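October 27, 2018

Second cup of tea and I'm finally sitting down. My shoulders hurt in a way they haven't since we moved house, and all I did was move an office up one floor! One floor. We have an elevator. I don't understand it.

So the upstairs office is ours as of this morning. Zawadi Rashidi had the key, and she was already in there when I came up with the first box, standing with her hands on her hips like she'd bought the place. It smells of new blinds up there, that slightly sweet plastic smell, and I spent the first ten minutes just opening and closing things. The drawers in the cabinet by the door stick. The second one down has a Rirkport catalog from years ago jammed behind it, and I pulled and pulled and got only the cover, so the rest of it lives there now.

I should say what happened with the boxes, because I'll want to remember it next time (there will not be a next time). Wiroj had labeled everything downstairs with colored tape, green for the long room and orange for the back room, and it was a lovely system, and then Jirayu ran out of green halfway through and carried on with orange. So we had a hill of orange boxes in the back room, up to my chin, and two sad green ones in the long room, and we opened every single thing. I found my good scissors. I found Yupin's good scissors too, which she has been accusing me of having since April, and I suppose I did have them. I put them on her pile and said nothing. She'll know.

The kettle was in the box marked CABLES. The cables were in three different boxes, none of them marked CABLES, and one of them also had the Christmas lights in it and half a packet of crackers. I ate a cracker. It was fine.

Lunch was late. Jirayu went down to the place on the corner and came back with noodles for everybody, and we ate on the floor of the back room with our legs out in front of us. Ah-rin told the whole story of her cousin's wedding, the one with the boat, which I had heard the first half of before but never the end, and now I understand why the cousin doesn't speak to the uncle. I won't write it here. I laughed so hard I had to put my noodles down.

Then the money talk, which I'd been dreading. Wiroj had the sheet out. We'd set aside 4,000 for the whole move, furniture and all, and we've spent 2,412, and I made him read it out twice. There's still the bill from Clistholm for the blinds to come, so I'm not celebrating, but I did think we'd be crying over that sheet by now. Yupin wants to use what's left for a proper coffee machine. Ah-rin wants a rug. I want a coat rack, a plain ordinary coat rack, so that my coat stops being the thing under everybody else's coat. We agreed to wait for the bill. I've already picked out the coat rack.

I keep thinking about the old room. I went down by myself in the middle of the afternoon to get the last of the plants and it looked so small with the shelves gone. Sixteen years of Pasuvska in there if you count the time before me, and there's a clean square on the wall where the calendar always hung. I stood there longer than I needed to. The radiator was ticking the way it does. I used to complain about that radiator all winter long and I nearly patted it, which tells you the state I was in. Then I dropped the fern on the stairs and got soil on every step from the landing to the door, so that was the end of being sentimental, and I was on my knees with a dustpan until Zawadi came to see where I'd gone.

She was nice about it. She held the dustpan. She also said the fern looked like it had been wanting to go for a while, and I'm choosing not to agree.

Anyway, the desks! This is what I actually wanted to write down, and it's taken me a page and a half to get here. We argued about the desks for weeks. Wiroj was all for separate ones with little dividers, and he had pictures, and he'd measured. I wanted one long one. I've worked at a long table before, at Phuthong, and I liked it so much, the way you can shove a stack of paper along to the next person and never get up. Yupin didn't care as long as she had somewhere to put her elbows. In the end we went with long ones, and I have been trying all day to be gracious about winning.

The white was a compromise. I'd have had wood. But I have to admit that with the windows right behind it, and the blinds down the way we had them, it looks clean and calm and like people who answer their email work there. You can see through the slats into the office on the other side of the glass, with its pale floor, and I can already tell I'm going to spend half my life looking over there when I should be doing invoices.

And there are proper holes for the cables. Round black ones, set right into the top! I was so pleased about those. Downstairs we had everything dropping off the back and looped over a nail. Of course up here there's still a tangle of black cable sitting on top of the desk by the left monitor, holes or no holes, and I said to Jirayu that we could at least push it through, and he said he'd do it after tea, and then it was after tea and he'd gone to look at the fuse box. So it's on the list. I have a list. It's on the back of the noodle receipt. 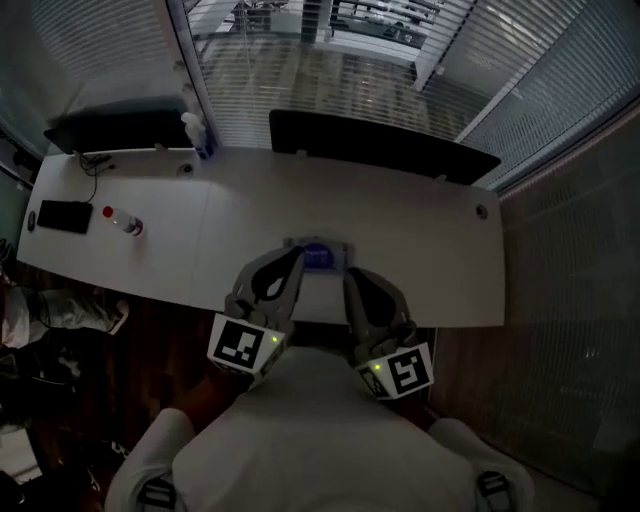
I did wonder about sitting with my back to the room. I've never liked that, I always think somebody's coming up behind me with a question. Zawadi says I'll get used to it in a week and that she's done it her whole working life, and she offered to wear a bell. Ah-rin said we could turn the chairs around to the other side, but then we'd be squashed up against the blinds with our knees in the windowsill, so no.

The chairs I'm not sure about yet. They're white as well, with arms, and they look very smart, and I'm going to be the person who puts a pen mark on one. I know it. I'm thinking of bringing in the blue cushion from the spare room, partly for my back and partly so the pen mark goes on something I own.

What else. The keyboard ended up right down at the left end, which is no good to me at all, I like it bang in the middle in front of the screen, but we hadn't decided who was going where and I didn't want to look like I was claiming a spot. (I am claiming a spot. I want the right end. You get the bigger monitor, and there's nothing past you but your own elbow.) I'll go in early and just be sitting there when they all arrive. Yupin did exactly that with the window seat downstairs and it worked for years.

There was a spray bottle back by the wall between the monitors and I made a note to find a shelf for it. All the cleaning things need a home. Downstairs they lived under the sink, but upstairs there isn't a sink, and I only really took that in today, when I went to rinse a cup and walked in a full circle. The sink is down the hall. We're going to be people who walk down the hall with wet cups. I said this out loud and Wiroj said the exercise would do us good and I gave him a look.

We stopped when it got dark. I was the last one out, apart from Zawadi with the key, and she let me turn the lights off, a bit ceremonially, and then we had to turn them back on so I could find my bag. It was under the coats. See above regarding coat rack.

I picked up bread on the way home and forgot milk, so this tea is black and rather grim. The fern's on the kitchen windowsill here for the time being, repotted in the old blue bowl, and I've given it a talking to. I think one of the fronds has perked up a little, though it might be the lamp.

Must remember for next week: the plant stand, two extension cords, my own mug (the one with the chip, not the nice one), tape, and more tape in green. Ask Ah-rin for the noodle place's number. Call Clistholm about when the bill is coming so that I can stop flinching at the mail. And write to my sister, I owe her a letter from before all this started and she'll want to hear about the boat wedding.

Bath now, if there's hot water. My knees smell of potting soil.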